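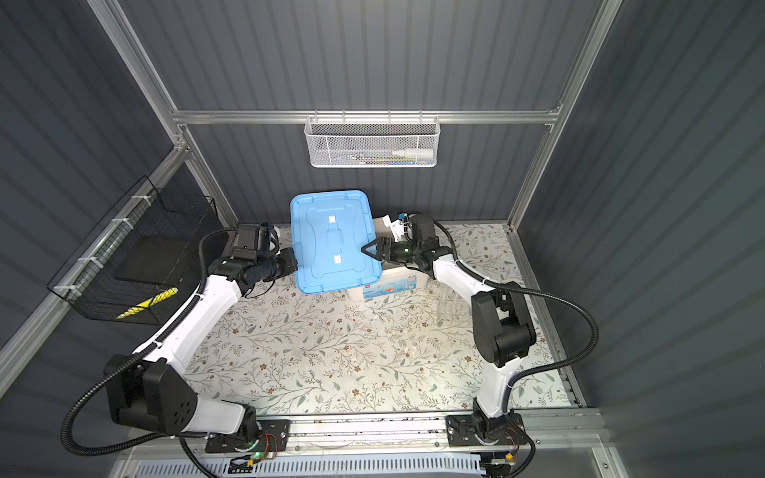
Grindudar 225 Wipe-Clean Table Covering

Print this page | E-mail this page

The Grindudar 225 is a coated cotton table covering sold by the meter from the roll. It is meant for kitchen tables, craft rooms, market stalls and work surfaces that need to be wiped down several times a day. The face is a matte acrylic coating; the back is uncoated woven cotton.

Specifications

Base cloth: woven cotton, plain weave
Coating: acrylic, matte, one side
Weight: 225 g per square meter
Roll width: 180 cm
Minimum cut: 60 cm
Maximum continuous length: see Ordering
Edges: unhemmed, selvage left on both long sides
Surface temperature limit: 60 °C

The surface temperature limit applies to anything set directly on the coating. Use a trivet under pans, teapots and oven dishes. Contact above the limit leaves a permanent shine mark.

Patterns

Three patterns are held in stock at Tadholm.

Fontes: trailing leaves and small flowers on a cream ground. The repeat runs along the length of the roll, so a covering cut for a long table reads correctly from either long side.

Dodcombe: narrow stripe, slate on white. The stripe runs parallel to the selvage.

Plain: stone, oat or dark green.

Colors vary slightly between print runs. If two pieces will be laid side by side, order them together and state this in the notes field. Pieces ordered on separate dates are not matched.

Measuring

Measure the table top at its longest and widest points. For a drop on all sides, add twice the drop to each measurement. A drop of 20 cm suits most dining tables. For a flush fit on a workbench or shelf, order 5 cm over in each direction and trim in place with a sharp knife and a steel rule. The cut edge does not fray in normal use, but it may lift if the covering is folded back on itself often.

Round tables: order a square with sides equal to the diameter plus twice the drop. We do not cut circles.

Laying

The covering is shipped rolled on a card tube. Lay it face up on the table for 24 hours before trimming. Light creases from packing drop out in a warm room. Stubborn creases can be pressed from the back with a cool iron and a dry cloth. Do not iron the coated face.

On glass or lacquered tops, place a felt underlay first. The underlay is sold separately in the same width.

Care

Wipe with a damp cloth and dish soap. Rinse and dry. Do not use bleach, solvent or scouring pads. Ballpoint ink, turmeric and hair dye will stain if left. The covering may be machine washed at 30 °C on a short cycle without spin, though repeated washing shortens the life of the coating. Do not tumble dry.

Wear

The coating is tested to 1000 rub cycles with a wet cloth with no visible loss of print. It is not cut resistant. Use a board under knives and rotary cutters.

Ordering

Cut lengths are sold in steps of 10 cm. Lengths up to 12 m are supplied in one piece. Longer orders may be split across two rolls from the same print run. Cut lengths cannot be returned unless faulty. Samples are A5 size and show only part of the repeat.

Orders for the Fontes pattern ship from Tadholm within three working days. The Dodcombe stripe is on back order until September.

Page revised April 12, 2022

This site uses cookies to keep items in your cart and to count visits. By continuing to browse you accept their use. Accept | Cookie settings

Contact us | © 2022 Grindudar Table Coverings, Tadholm. All rights reserved. | Back to top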